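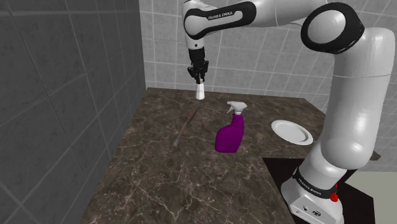
Brilero kitchen demonstrations: second progress report

To: Darlene Fortin, Bisance
From: Ingegerd Forsberg
Period: February through May

Where we stand

The plan promised 601 accepted demonstrations in the simulated kitchen by the end of May. We have 145. I would like to put that number in a softer light, but you have the spreadsheet.

We recorded far more than that. Most of March went into a batch steered with the keyboard, and Li-hua Mak threw out nearly all of it after watching the playback. The arm moved one axis at a time, like a person following directions over a bad phone line, and a policy trained on the first part of the batch learned to do exactly that. It was very faithful. We have moved to the hand controller, and 83 of the accepted runs date from the four weeks after the switch.

The work itself

Each run is short. The operator drives the simulated Franka arm by remote control, picks up one small item from the marble counter, lifts it clear and puts it down at a target spot. Other items stay on the counter as clutter: the purple spray bottle, the white plate, a long brown utensil that is close enough to the color of the stone that two operators have asked me whether it was still there. Linnea Eklund wants to keep it. She says real kitchens are like that, and I have seen hers.

The hard part is the moment after the grasp. New operators lift and travel at once, and the item swings toward whatever is tallest. Hoi-yan Chuang now teaches lift, pause, then travel. Her own runs are dull to watch and train better than anyone's — mine included, by a margin I have left out of the table.

Money

Spending is under budget, mainly for the unflattering reason that operators are paid per accepted run. The second hand controller came out of the equipment line. The Leiva license renews in August at the same price.

Problems

Resets. If an item rolls off the counter, the simulator puts it back at a slight tilt, and the next run starts crooked. Li-hua has a fix for the plate. The spray bottle still falls over.

Operator hours. We have two trained people and need four. Two candidates start practice sessions in June.

What we are asking for

An extension to the end of September for the full count, with no added funds. We also ask to drop the two-arm task from this phase. It has a fine paragraph in the proposal and no recordings.

The accepted runs are in the shared Resent folder, with Li-hua's notes on the rejected ones in the file beside them. Her notes are brief. One reads "no."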